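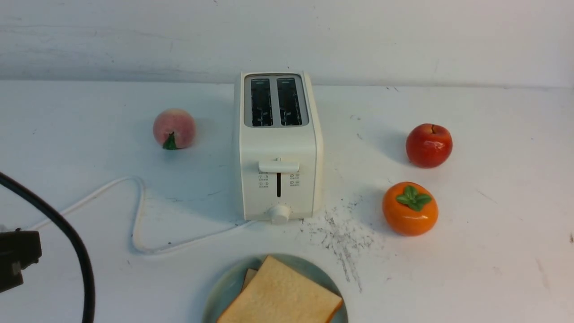
课设求助：把面包片插进烤面包机，插槽这一步一直上不去

版块：机器人与自动化 > 学生项目与课程设计

插槽困难户　楼主

我们是第4组，课设题目是让机械臂从盘子里取一片面包，竖着放进烤面包机的槽里，再把压杆按下去。烤面包机不通电，只看动作是否完成。中期检查在十一月，现在卡在插槽上，想请做过类似题目的同学看看。

先把情况说清楚。

数据：遥操作采集，一共160条，两个组员轮流操作。遥操作手柄是学院的 Rodrigues 套件，训练用课程统一提供的 Niso 代码库，模型没有改，用的是默认的模仿学习基线，输入是头部相机和腕部相机两路图像加关节角。

任务拆成几段：从盘子里夹起上面那一片；抬起来，转成竖直；转腕，让面包片的平面和槽的方向一致；对准左槽或者右槽；往下放；松手；退开；按压杆。

现在的成绩：取片基本没有问题，转竖直也基本没有问题，插槽成功率54%。失败的样子大致是这几种。第一种是面包下沿碰到两条槽中间的隔条，面包弯一下，然后卡住。第二种是转腕没转到位，面包斜着搭在顶面上。第三种是位置已经对了，但它停在槽上方来回小幅度地动，一直不往下放，直到超时。

第三种最多，也最让人头疼。

组里现在有两种意见。一种认为是数据不够，再采一批就行。另一种认为画面太白，桌子是白的，墙是白的，烤面包机也是白的，腕部相机看不出深浅。我偏向第二种，但没有证据。

另外桌上放了几个仿真水果做干扰物，桃子、苹果、柿子，这是题目要求里写的，验收的时候会换位置。我们采数据时水果也换过位置，但换得不勤。

有做过的吗？

夹爪限位

我去年做的是同一个题，说几句。

先不要加数据。你说的第三种失败，停在槽上方不往下走，去年我们组也有，原因是遥操作的人自己就在那里停。人操作到槽上方的时候都会犹豫，左边看一下，右边看一下，再微调，这一段在数据里占了很多帧。模型学到的就是“到了这个位置就停着”。你再采一批，操作习惯不变，停得更久。

建议你把轨迹拉出来，看末端速度接近零的片段有多长。如果停顿都集中在槽上方，就把这些静止帧裁掉一部分再训练。不用全裁，全裁了动作会变得很突然，到点直接往下砸。

白底的问题我觉得有，但不是主要的。

低头看槽

不同意楼上说白底不是主要的。

烤面包机顶面那块凹下去的灰银色面板和两条深色的槽，在头部相机里是看得清的，对比度够。问题在腕部相机。面包夹起来以后，面包本身就挡在腕部相机前面，能看到的槽只剩一小段。剩下的画面就是白桌子和白墙，没有什么可以参考的东西。模型在这个阶段等于只靠头部相机，而头部相机的分辨率压到网络输入尺寸以后，槽宽没剩几个像素。

所以它停着不动，有可能就是看不清，两种可能性在现象上是一样的。楼主可以做个简单的对比：训练时把腕部相机那一路去掉，看插槽成功率掉多少。如果几乎不掉，说明这一段腕部相机本来就没起作用。

插槽困难户　楼主

回复 夹爪限位：速度曲线今晚去画。操作时确实会停，我自己就停，我要等头部画面里的槽和面包看着对齐了才敢往下。

回复 低头看槽：去掉腕部相机的对比可以做，训练一次要一个晚上，排队排到的话明天有结果。

补充一个之前没写的情况。夹爪手指上装的是 Stunier 的指套，课程发的，表面有细纹，夹面包不打滑，但是用了一段时间以后边缘有点毛。不知道有没有影响。

指套消耗品

指套边缘起毛，夹硬的东西没什么影响，夹面包会有。面包边是软的，毛边会勾住，松手的时候面包跟着手指往上带一下。你看看有没有松手以后面包又被带出来的情况。

Stunier 那个指套我们实验室也在用，毛了就换，不要修剪，剪了以后两边高度不一样，更麻烦。

还有一个问题：你们夹面包夹的是哪里？夹边还是夹中间？

插槽困难户　楼主

夹靠近边的位置，夹进去大概一个指尖深。夹深了放进槽的时候手指会先碰到顶面，夹浅了转竖直的时候会掉。

松手带出来的情况有过，不多，之前算在“其他失败”里了。

标定做三遍

楼主把任务拆开看是对的，但是转腕那一步写得太简略，我觉得问题可能就在这里。

看你的摆法，槽是前后方向的，盘子在烤面包机正前方。面包平放在盘子里，你从哪个方向夹，决定了竖起来以后面包的平面朝哪边。如果是从靠近机器人这一侧伸过去夹，直接抬腕竖起来，面包的平面是左右方向的，和槽正好差90度，所以必须再转一次腕。如果一开始就从侧面夹，竖起来以后平面就是前后方向的，不用转。

少一次转腕，误差就少一块。你的第二种失败可能直接就没有了。

插槽困难户　楼主

我们是从前面夹的，所以要转。当时也想过从侧面夹，试下来手臂的姿态比较别扭，肘部离桌面很近，操作的人不愿意用。

标定做三遍

别扭是可以练的。或者把盘子往旁边挪，题目有没有规定盘子必须在正前方？

插槽困难户　楼主

题目写的是“盘子放在烤面包机前方”，没有说正前方。验收的时候是助教摆，不是我们摆。

夹爪限位

那就不要赌助教怎么摆。

我不太赞成改成侧面夹。现在取片这一步是好的，改抓法等于160条全部作废，十一月就要检查，时间不一定够。先在现有数据上处理停顿，看能提多少，再决定要不要重采。

标定做三遍

不用全部作废。插槽和压杆那一段可以留着，分段训练，前面重采后面不重采。

夹爪限位

抓法变了，后面手和面包的相对姿态就变了，手臂过来的方向也变了，插槽那一段怎么可能不重采。腕部相机看到的面包朝向都不一样。

标定做三遍

这一点你说得对，我想简单了。插槽段也要重采，只有压杆段能留。

那我的建议改一下：不改抓法，但是把转腕提前。在盘子上方就把腕转好，再往烤面包机移动。不要到了槽上方再转。在槽上方转，一边转一边还要对位置，两件事混在一起。

低头看槽

这个可以。转腕提前以后，移动过程中面包的姿态是固定的，网络只需要管位置。

普通路过学生

问个基础问题，为什么不直接用视觉检测出槽的位置，然后写个固定轨迹插进去？烤面包机又不动，这个题用传统方法应该很快。

夹爪限位

课程要求用学习的方法，传统方法只能当对照。去年有一组就是这么做对照的，烤面包机位置标好了，插得很稳，面包厚一点或者弯一点就不行，因为它不看面包，只看槽。

普通路过学生

明白了。那对照组的分数算不算？

夹爪限位

算报告分，不算验收分。

插槽困难户　楼主

来更新。速度曲线画出来了，夹爪限位说的停顿确实存在，两个人都有，我停得比另一个组员更久。有几条里面，槽上方停的时间比从盘子走到槽的时间还长。已经按速度阈值裁了一版，正在训练。

去掉腕部相机的对比也跑了，插槽成功率掉得很少。所以低头看槽说的也对，这一段腕部相机几乎没有帮上忙。倒是取片那一步掉了不少，夹的位置经常偏。

然后我去翻了腕部相机的原始画面，贴一张。

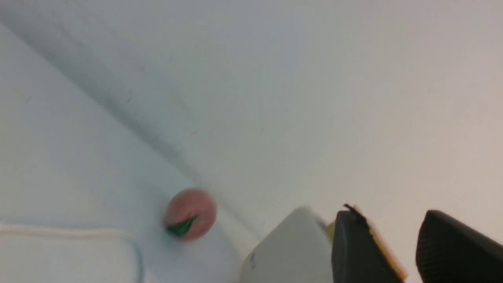 腕部相机截帧：桃子在两指外侧，手指有拖影

除了桃子、叶子、手指和手指旁那块橙色的东西，剩下的基本都是浅色，桌面和后面的背景只靠一道灰的阴影分开。电源线也是白的，在左下，不仔细看就混进桌面里了。手指糊得比较厉害，应该是曝光时间偏长。

低头看槽

手指离镜头近，糊有两种原因，一种是运动拖影，一种是本来就不在对焦范围里。你找一帧手臂完全静止的看看手指还糊不糊。如果静止时也糊，就不是曝光的事。

桃子的边缘也有点软，不过比手指好得多。

插槽困难户　楼主

翻了几帧静止的，手指比较清楚，边缘能看出来。所以主要是曝光。相机现在是自动曝光，我改成手动，把曝光时间压短，增益调高一点，噪点会多一些。

低头看槽

手动之前先想好一件事：旧数据是自动曝光采的，新数据是手动曝光采的，混在一起训练的时候亮度会不一致。训练时加亮度和对比度的随机扰动，幅度给大一点，应该能盖过去。白平衡也要一起锁，不然桃子在画面里占的面积一变，整个画面的色调都会跟着飘。

干扰物爱好者

我说一下水果的事，前面没人提。

楼主说水果换位置换得不勤。这个要当心。大面积浅色的画面里，颜色最明显的东西就是水果，网络很容易把水果当成定位的参照物。比如桃子一直在烤面包机左边，苹果一直在右边，那它学到的可能是“往桃子和苹果中间走”，而不是“往槽那里走”。平时测的时候水果在老地方，看着没事，验收时助教一换，就全乱了。

测法很简单，把水果全部拿走，跑一组；再把桃子和苹果对调，跑一组。

夹爪限位

这个同意，去年就有组栽在这里。不过去年的干扰物不是水果，是杯子。

标定做三遍

我有不同看法。水果固定不完全是坏事，中期检查之前先把插槽做通，水果先不动，一次只变一个东西。现在又裁停顿，又改曝光，又换水果，最后提了几个点也不知道是谁的功劳，报告里没法写。

干扰物爱好者

报告好不好写是报告的事。如果网络现在是靠水果定位的，那插槽54%这个数本身就没有意义，在这个基础上调什么都是白调。先测，测一次又不用重新训练，拿现成的模型跑就行。

标定做三遍

测可以，我说的是训练数据先不要动。

干扰物爱好者

那没有分歧。

插槽困难户　楼主

今天下午测了，用的还是裁停顿之前的旧模型。

水果全部拿走：取片正常，移动正常，插槽成功率比原来略低，差得不大。

桃子和苹果对调：取片正常，插槽明显变差，多数是往左偏，面包放到烤面包机左边缘外面去了。

柿子换地方几乎没有影响。

所以对桃子或者苹果是有依赖的。拿走反而影响不大，对调影响大，这一点我没想明白。

干扰物爱好者

拿走的时候它没有水果可以看，只能去看烤面包机，说明它是会看烤面包机的。对调的时候，它看到了错误的提示，跟着走了。两路信息都学到了，打架的时候颜色鲜艳的那个赢。

往左偏，我猜跟的是苹果。苹果原来在右边，现在到左边去了，它想保持“苹果在右边”的相对关系，就往左走。你单独动苹果试试，桃子留在原地。

插槽困难户　楼主

试了，单独把苹果换到左边，偏；单独把桃子换到右边，基本不偏。是苹果。

指套消耗品

苹果是这几样里颜色最深的，又反光，在白桌子上最抢眼。倒也合理。

干扰物爱好者

那补采的时候重点打乱苹果。每采一条换一次，不要偷懒采一串再换。有时候拿走，有时候放到盘子旁边。桃子和柿子也一起换，但苹果一定要换。

普通路过学生

能不能不补采，直接在图像上把苹果抠掉或者改颜色？

低头看槽

可以做，效果一般没有真换位置好，抠掉的地方要补背景，白桌面好补，影子不好补。当作增广混进去一部分没问题。

夹爪限位

影子这个提醒得好。你们的灯是从上面打的，每个水果旁边都有影子，抠图的时候容易只抠水果，影子留着。网络照样能从影子认出来那里有个东西。

插槽困难户　楼主

组里讨论了一下，打算这样：

插槽段单独补采一批，不动抓法，转腕提前到盘子上方做。操作的时候规定好，到槽上方以后允许调整一次，然后就往下放，不合格的条目直接删掉重来。

每条之前换水果位置，苹果必换。

腕部相机改手动曝光，白平衡锁定，训练加亮度扰动。

指套换新的。

烤面包机的位置也在小范围内挪一挪，转一点角度，之前是贴着胶带印放的。

标定做三遍

烤面包机挪位置我支持，但是提醒一下电源线。线有一定的硬度，挪机身的时候线会跟着弹，有时候松手以后机身会被线带着转回来一点。摆好以后等它停稳再开始录。线不要绕到盘子那边去，手臂下来的时候会压到。

另外烤面包机很轻，面包卡在隔条上再往下压，机身会往后滑。去年有组在底下贴了防滑垫，你们问一下助教让不让贴。

插槽困难户　楼主

问过了，防滑垫可以贴，但是验收用的那台也得是我们自己贴，不给代劳。线的事记下了，我们现在线是摊在左边的，没有往盘子那边走。

指套消耗品

换新指套以后夹爪零位要重新校一次，新的比磨过的厚，不校的话闭合力会偏大，面包会被夹出印子。面包被夹过几次中间就塌了，塌了的面包和新面包在槽里的表现差很多，记得勤换面包。

插槽困难户　楼主

面包每天换。放久了会变硬，硬了反而好插，这样采出来的数据不太诚实。

夹爪限位

硬面包的可以留几条，验收那天面包是早上拆的，放到下午也会变硬。我们去年排在下午最后一组，面包边都翘起来了。

普通路过学生

再问一个，压杆那步为什么没人讨论，是不是很简单？

插槽困难户　楼主

压杆还好。压杆在正面，横着伸出来，比较宽，夹爪闭上从上往下压就行。唯一的问题是不通电的时候压到底也锁不住，手一松就弹回来，所以验收标准是压到底就算，不要求停住。

夹爪限位

注意压杆下面还有个旋钮，压得太靠前会蹭到。不过蹭到也不扣分。

插槽困难户　楼主

隔了几天，来更新。

裁停顿的那一版单独测了，第三种失败少了一大半，剩下的主要是卡隔条。这一版没有用新数据。

补采的数据加进去以后，斜搭在顶面上的情况基本没有了，转腕提前是有用的。苹果换到左边再测，也不往左偏了。

卡隔条还有，主要出在右槽。左槽现在比较稳。组里有人提议干脆只插左槽，题目没有规定要插哪一个。

标定做三遍

只插左槽没问题，题目允许就用。但是你数据里左右槽是混着的，只测左槽没用，训练的时候右槽的也要拿掉，不然它在两条槽中间犹豫，刚好就落在隔条上。

你现在的卡隔条，我怀疑就是这么来的。

低头看槽

同意，两种答案求平均就是隔条。

干扰物爱好者

我不太同意拿掉右槽的数据。如果后面期末的题目要插两片，右槽的数据还得采回来。可以加一个输入告诉它这次插左还是插右，数据全留着。

标定做三遍

加输入要改 Niso 的数据读取那一块，改动不大，但他们组说了没改过模型，中期之前改代码有风险。

插槽困难户　楼主

期末题目确实是两片都要放。中期先拿掉右槽，右槽的数据不删，另存一份。中期过了再按加输入的办法改。

夹爪限位

可以。还有一点，中期之前把最后那版模型和当时的相机参数存在一起，曝光、白平衡、增益都写下来。去年我们验收那天相机重启，参数全部回到默认，折腾了一个中午。

插槽困难户　楼主

好，今晚就写进启动脚本里。

Bornier杯观望中

路过问一下，Bornier 杯今年的桌面操作组也有厨房类的题，你们这套做法能直接拿去报名吗？想找人组队。

插槽困难户　楼主

没仔细看过规则，听说那边是不让自己贴防滑垫的。中期检查完再说，想组队可以先私信我。

指套消耗品

Bornier 杯对末端也有限制，指套好像得用它清单上的，Stunier 在不在清单里我没查，报名前看一眼。

插槽困难户　楼主

收到。右槽那边有进展我再回来更新。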